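Vostside parents asked to buy school clothes from a single shop

Families in Vostside will have to buy all school clothing from one supplier starting in November, under a deal the district says will save them money. The district has not said how much.

The supplier is Emaretti, which already sells sports uniforms to the two middle schools and will now handle every grade. Parents were told in a two-page letter that the change will bring "consistent quality at a fair price." The letter has no price list. It does have a paragraph on pride, and another on belonging.

Until now, families could buy a plain shirt in the school color wherever they liked. Many went to Berge, the discount store on the county road, or passed shirts down from one child to the next. Under the new rule a shirt without the stitched school badge will not count, and the badge will be sold only on Emaretti clothing. It will not be sold by itself.

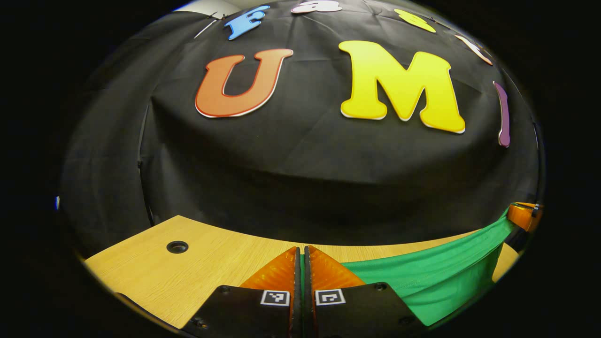 Bright letters on black fabric. The uniform rule will cover every grade.

The district says hand-me-downs are still welcome so long as they carry the badge. No shirt in any closet in town carries it yet, so that promise will be worth something in a few years and very little this fall.

Khang Hà, who has three children in the district, asked the school board at its last meeting to show the other bids. He was told the contract had been "openly advertised." He asked where. A board member said she would get back to him, and as of this week he was still waiting.

"I'm not against uniforms," Hà said. "My kids wear one now and it's fine. I want to know why the fine one has to go."

The board points to Jilari, a district two hours north that made the same switch. Its superintendent has called the program a success, and the Vostside letter quotes him at length. What the letter leaves out is how success was measured. Asked for figures, the Vostside office sent a survey in which 200 families said they were satisfied or very satisfied. The survey was handed out at the store, to people who had just finished shopping there. Families who could not afford to shop there were presumably somewhere else.
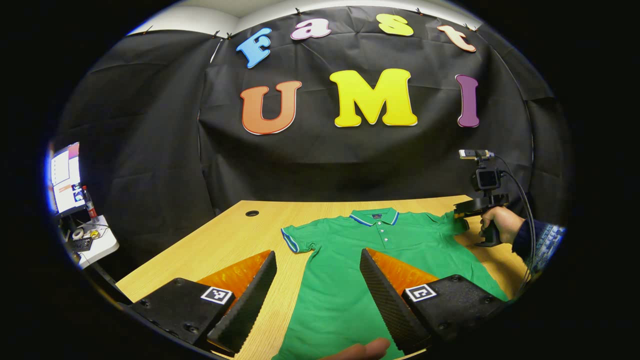
Quality is the other half of the sales pitch, and it deserves a harder look than it has had. The letter says the new shirts will "look smart longer" but does not name the fabric or say how many washes it was tested for. Looking smart is not a high bar in any case. A green polo with buttons down the placket and white and blue stripes on the collar looks smart enough spread out on a table, and none of that tells a parent how the seams will hold up after a winter of recess. The district could settle the matter by publishing the test results, if there are any.

Defenders of the plan like to bring up history. The first Vostside school opened in 1815, and one board member told the meeting that its pupils "all dressed alike and were the better for it." The town library has no record of what they wore. Cloth was made at home in many households back then, which would have made a single supplier hard to enforce.

A fund for families who need help will be set up, the letter says. It does not say who will pay into it, who can apply, or how large it will be. The district office said those details were "being finalized."

The contract itself has not been released. A request for a copy was turned down on the grounds that it contains business information belonging to Emaretti. The company did not return two calls.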